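Two grippers and a box of tissues

I went back to the shared workshop in Skostau last week to see how the gripper build is getting on. Regular readers will know I have my doubts. Séverine Boyer has been leading it since the spring, and her idea is that you do a job by hand with a pair of grippers, record it, and let an arm learn from the recordings. The arm, a second-hand Lemaire, is still in its crate.

So for now it's people holding grippers over a table. The first job on her list is pulling a tissue out of a box. I can do that with a cold and my eyes shut.

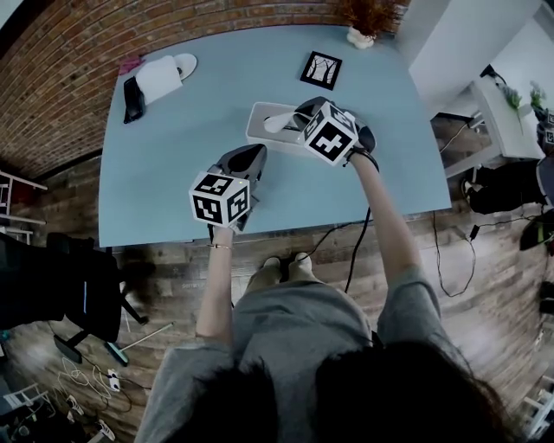
She wants 300 good goes at it before she'll train anything. I asked what counts as good and got a long answer, most of which came down to "we'll know when we look". Pascal Renaud, who wrote the software that sorts the recordings, throws out any go where the tracking jumps, and he told me that on a poor evening it can be up to 5 in a row. He seemed quite cheerful about it. I'd have gone home.

To be fair to them, it's harder than I expected. I had a turn. You lose all feeling in your fingertips, the cables want to be wherever your elbow is, and paper is so thin that I kept closing the jaws on nothing at all. My wrists ached after ten minutes.
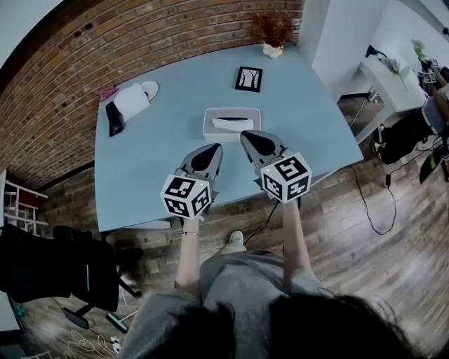

What it costs

The pair came to 575 euros in parts, not counting the first set of fingers, which Séverine scrapped. That's cheap next to the kit Punby sells, and she's proud of it. I'd be prouder if I didn't know how many evenings went in as well. Pascal says evenings are free. He doesn't have children.

The pads are the bit I like. They're black rubber, pointed, with a mesh-like texture on the inner face, and they're on their third version. The earlier ones were smooth and let go of anything shiny.
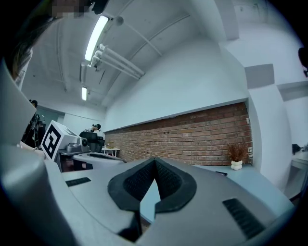 One of the grippers up close, with the black rubber pad in the middle.

Will any of this end with an arm handing me a tissue? I've put a Holtoletti coffee on no. Séverine took the bet straight away and wants it settled before the workshop shuts for the summer, so I'll be back when the crate's open.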